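Drying Time of Household Textiles in an Unheated Basement
Project report, Building Physics Practical
Sabina Sýkora
29/12/2024

1. Background

Many apartment blocks in the Moston district have a shared drying room in the basement. Most of these rooms are unheated, and residents complain that laundry takes too long to dry in the colder half of the year. The usual advice is to open a window. Whether this helps depends on the moisture content of the outside air, the temperature of the room, and how fast air moves past the fabric.

The aim of this project was to measure how drying time changes with ventilation in one such room, and to compare the results with a simple evaporation model. A secondary aim was to check whether thick or filled items follow the same model as flat cloth.

2. Theory

Water leaves wet fabric in two stages. In the first stage the surface is fully wet and the rate of drying is set by the air. It is close to constant as long as the room conditions do not change. The driving force is the difference between the vapor pressure at the fabric surface and the vapor pressure of the room air.

In the second stage the surface is no longer fully wet. Water has to move from inside the material to the outside before it can evaporate, and the rate falls. For thin cotton the second stage is short. For thick materials it can take up most of the total time.

The model used here treats the first stage only. It needs the air temperature, the relative humidity, the air speed, and the exposed area of the fabric.

3. Room and equipment

The test room is in the basement of the Polák building. It has a concrete floor, one outside wall, and one small window that tilts inward. There is no radiator. An extract fan made by Hedico is mounted above the door and can be run at low or high speed.

Temperature and humidity were recorded with two Plula loggers. One hung at the height of the drying line and the other was placed near the window. Both were left side by side overnight before the first run and their readings were compared. The difference was smaller than the stated accuracy, so no correction was applied.

Mass was measured with a hanging scale. Each item was weighed dry, weighed again after spinning, and then weighed at fixed intervals until the reading stopped changing.

4. Procedure

All runs were made in November. Three conditions were tested: window closed with fan off, window open with fan off, and window closed with fan on high. The same load was used each time and hung in the same order, with 7 cm between items. Each run was stopped after 36 hours even if some items were still damp.

5. Results for flat items

With the window closed and the fan off, the towels had not reached their dry mass when the run was stopped. Relative humidity rose quickly after hanging and stayed high. The pillowcases dried within the run, but slowly.

Opening the window gave a clear improvement on cold, dry days. On the one run that fell on a foggy day the improvement was small. This agrees with the model, which predicts little gain when outside air is close to saturation.

The fan gave the most consistent results. Pillowcases reached dry mass after 11 hours. The measured rate in the first stage was slightly lower than predicted, probably due to still air between neighboring items.

6. Thick and filled items

Stuffed toys, cushions, and bath mats do not fit the model well. The surface feels dry long before the filling is, and the first stage ends early. Long pile adds another layer of trapped air that slows vapor leaving the fabric. The way the item is kept also matters: a plush toy curled up in a basket has much of its surface pressed against itself or the plastic, and holes in the basket wall only help if air can move through them.

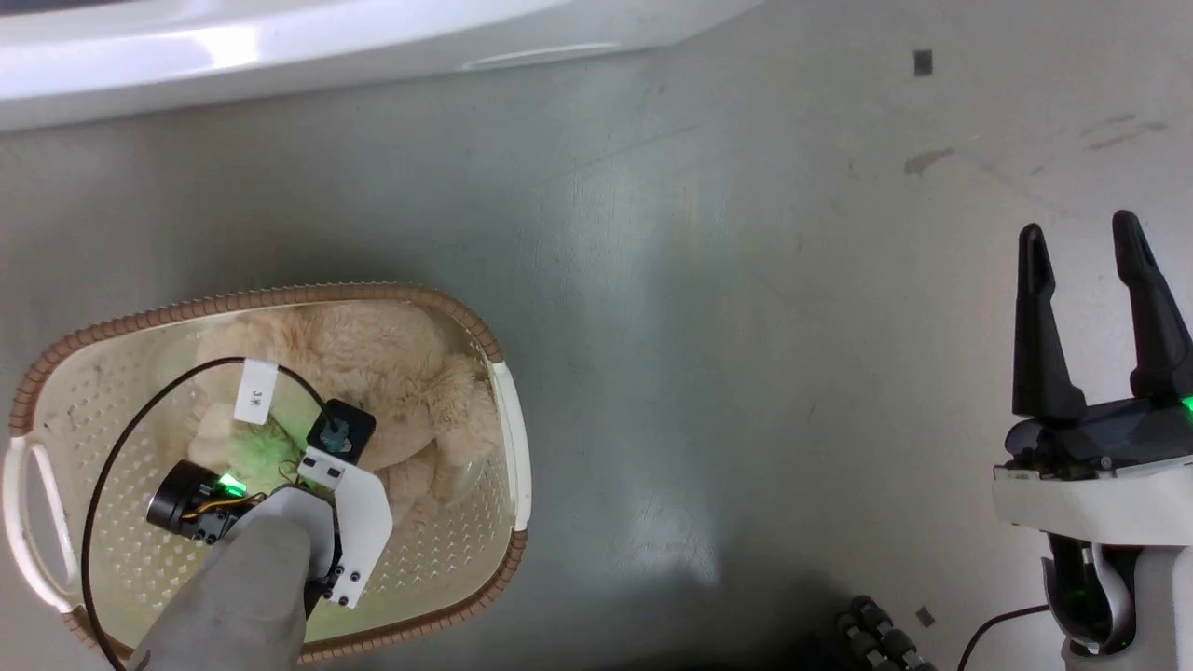
7. Sources of error

The hanging scale was read by eye and the pointer moved when the fan was running. Items were taken off the line to be weighed, which disturbed the air around them. Spin speed was assumed to be the same in every wash and was not measured. Outside conditions could not be controlled, so the open window runs are not strictly comparable with each other.

8. Further work

The runs should be repeated with the fan on low, to see how much air flow is needed before the gain levels off. A separate test of filled items would need a way to measure moisture at the core, for example with a thin probe, and a model that includes the second stage.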